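Print this page
E-mail this page

Notebook, gripper bench
February

Handheld gripper, soft goods on a mattress. Relten fingers against Lavoie fingers.

Carrying on from the tabletop runs. The table gave clean numbers and told us little, as both finger sets pick a folded cloth off a hard surface without trouble. Moved to a bed with the sheet left unsmoothed, so the fingers have something compliant under them and a second layer of fabric to grab by mistake.

1. Setup

Controller is the Plomlow board, firmware 471. Wrist camera is the stock fisheye. Trigger travel zeroed before each block. Jaw closing current capped at the same value for both finger sets. Logging through Grukimari, one file per block, 20 attempts per block, 6 blocks per finger set. Exposure fixed at 3000 microseconds; auto exposure hunted whenever the white wall came into view.

Approach is from above with the jaws spread, cloth centered between the fingertips before descent. The blue cloth goes down in a heap, never folded. Other items stay on the sheet and are not moved between attempts.

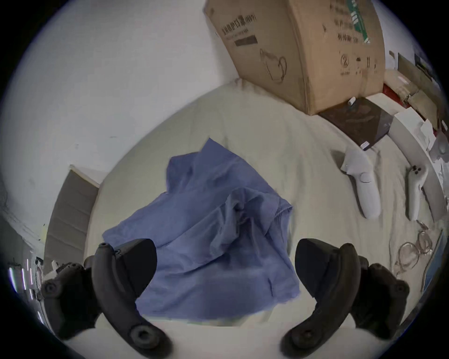

2. Observations

Double grabs (cloth plus sheet) are the main failure for both sets. Lavoie does worse when the descent is tilted. The lower fingertip reaches the sheet first and drags a ridge of it into the grip. Relten tolerates more tilt but loses thin edges on the lift.

Aiming at a raised corner or a twisted bunch is easier than aiming at the flat spread of the cloth. Operators drift toward those without being told to. Target point needs to go in the log as its own field or the sets can't be compared fairly.

Issa Sfeir ran the second half of the Lavoie blocks. His descents are slower than mine and his double grab rate is lower. Can't separate finger from operator with the data as it stands.

Fisheye: the fingers cover the near part of the cloth just before contact. Raising the camera mount would help but changes the calibration. Left alone for now.

3. To do

Rerun Lavoie with operators swapped.
Add target point field in Grukimari.
Check trigger zero after a full block, suspect drift.
Ask Relten about a softer pad.

Print this page
E-mail this page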